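Veg box or farm shop? Utdale prices have gone daft

mossybank
Tuesday, March 9, 2021
Right, I need talking into or out of something. We've had the weekly box from Jitaru for 19 months and I've mostly loved it, but it's gone up again and I'm now getting more swede than any household of two can eat. The farm shop at Utdale has started doing loose fruit and veg, and I'm tempted to jack in the box and just go there on the way back from work. I do like picking my own grapes and squash!

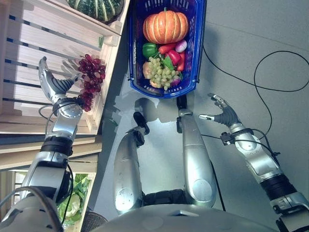
Only thing is, I know what I'm like. I go in for a cabbage and come out with cheese, chutney and a candle. Anyone made the switch and saved money?

pegleg_pete
Nope. Tried it in February, spent more every single week, went crawling back to Jitaru. The box stops me browsing. Also you can swap the swede, it's under "dislikes" on your account, took me ages to find it.

Octavian Ene
Can't agree with Pete there. I've kept all my receipts (sad, I know) and the shop works out cheaper for us, but I go with a list and I don't take the kids. The box is fine if you like surprises, but I had celeriac 3 weeks on the trot and my wife nearly left me. Squash and pumpkins are where you win with loose, you can get a small one instead of a great big thing that sits on the side going soft.
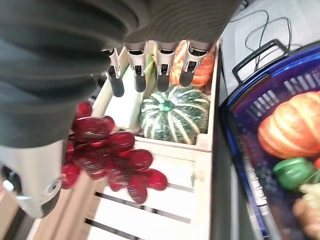
I do a soup with mine, roast it first with the skin on, then in with onion and a bit of chilli. Freezes really well. Grapes I'd still get from the market to be fair, Utdale's are dear.

pegleg_pete
A list! Who sticks to a list? And you're not counting petrol, Octavian. It's a fair old trek from Altell.

Octavian Ene
She said it's on her way home, Pete.

mossybank
It is on my way home, ha. Had no idea about the dislikes thing though, just been in and ticked swede AND turnip. Might pause the box for a fortnight and see how I get on. Octavian, do you peel it after roasting or blitz the lot?

Octavian Ene
Scoop it out with a spoon, skin goes in the compost.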